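Paid sorters wanted, small items, Edness building 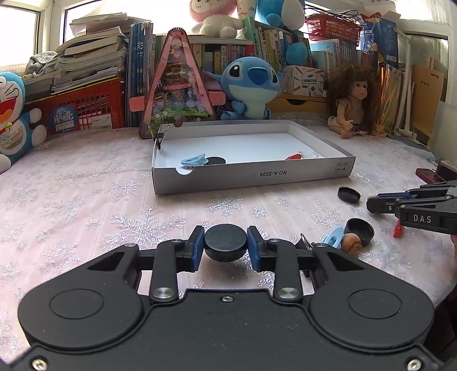

Kelly Penrose, on the November round, wrote that the hair clips were quick and the lids took her all morning, and could we please say so in the ad. So: matching lids to jars is the slow part.

We need people for table work starting Tue 16 January. You sit or stand at a table and sort mixed household bits into shallow trays: clips, jars, lids, small brushes, things still in their wrappers. Shifts run up to 36 hours a week and you can ask for fewer. No experience needed. You should be comfortable handling small objects for long stretches.

Paid weekly. Parking is behind the Norero entrance. Bring your own lunch, the kitchen has a microwave.

To apply, call Sawsan Aoun at extension 1528 or leave your name at the front desk.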